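Uni robotics unit: bedroom tidy task, arm keeps clobbering the laptop lid

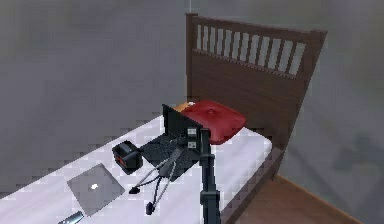 moulin_rouge_wire
So our group picked the bedroom for the sim assignment and I'm starting to regret it. The job is to get the arm to the red cushion up by the headboard without disturbing anything else on the bed. The black laptop is standing open right in the way, and every path my planner likes goes straight through the lid. I've had 18 clean runs out of 33 and the marking rubric wants better than that. We're using the Vatia planner the tutors gave us, pretty much stock. Any ideas? Due in June and I've got two other subjects on the boil.

hasstead_hal
What's your collision model for the laptop? If it's one big box round the base and lid then the planner reckons that whole chunk of bed is solid, and people "fix" that by shrinking the box. Then you clip the lid. Ask me how I know lol

moulin_rouge_wire
Umm. One big box. Which I shrank.

hasstead_hal
There you go mate. Two thin boxes, one flat for the keyboard and one upright for the lid. Took me ten minutes.

pixelpossum
I'd leave the boxes alone and change the approach. Come in high over the lid and drop down on the cushion from above. Fancy geometry is a waste of time when the render's that chunky anyway.

hasstead_hal
Disagree, the render's got nothing to do with it. Collision checks run off the meshes, you could colour the whole room grey and get the same result.

pixelpossum
Fair enough on the meshes, but our group runs off the camera view and I'll die on the high approach hill. Also watch the cables! They're lying all over the sheet between the two laptops and our arm got very confused about them.

Baptiste Poulain
I tutor the Bretia stream so I won't hand over a solution, but both of you are describing things that have passed before. Check your planner's iteration cap too. Ours was set to 4000 last year and a few groups had it giving up early, then blaming the furniture.

moulin_rouge_wire
Ooh ok, the cap might be it as well, mine's way under that. Split the boxes last night and it's cleared the lid every go so far, though now it swings out wide to the left and I don't love how close it gets to the little black gadget with the red bit on it. Will try pixelpossum's high approach after my tute and post the numbers.

pixelpossum
Yesss, join us up high

hasstead_hal
Give the gadget its own box first. Please.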